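How to plan a two-night walking break from Grornmont to Grirdale

Updated 19 November 2024

The path between Grornmont and Grirdale can be walked in either direction, but the bus timetable favours starting at Grornmont. These notes cover booking, transport and the order in which to do things. They assume a party of two carrying their own bags.

1. Fix the dates

The mountain inn at Savchuk is the only place to sleep between the two towns and it closes at the end of September. Check its calendar before buying any flights. Rooms are released month by month, and the weekend nights go first.

2. Book the inn

Send an email with your names, arrival date and any food requirements. The inn replies with a booking number, which you will need at the door. A deposit is taken by card. Evening meals must be ordered in advance; breakfast is included. There is no cash machine in the village, so carry enough to settle the bar bill.

3. Arrange the outward journey

Fly to the regional airport and take the coach to Grornmont. It stops outside the arrivals hall, on the far side of the taxi rank. Tickets are sold by the driver or at the desk inside, and the desk shuts before the last coach leaves. If your flight lands in the evening, spend an extra night near the airport and travel up the next morning.

Large suitcases can be left at the Grullum luggage office beside Grornmont bus station. Keep the paper slip. Bags are handed back only against the slip and a passport.
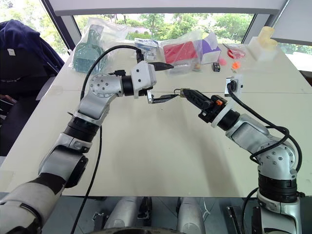 4. Walk the first day

Leave Grornmont by the lower bridge and follow the yellow paint marks. The distance to Savchuk is 17 km, with roughly 600 metres of climbing, most of it before the chapel. Fill bottles at the chapel tap, as the streams higher up run through grazing land. Where the path forks above the tree line, keep left. The right-hand branch is shown on older maps but ends at a landslip.

5. Walk the second day

The descent to Grirdale is shorter and mostly on forest track. Poles are useful on the first section below the inn. The track meets the road at a sawmill; turn right and stay on the verge until the pavement begins.

6. Return to Grornmont

Buses leave Grirdale from the stop opposite the post office. Buy tickets on board and validate them in the machine behind the driver. The last bus runs earlier on public holidays, and the printed timetable at the stop takes priority over the one online.

Route notes checked by Nazar Zakharchenko. Send corrections using the contact form.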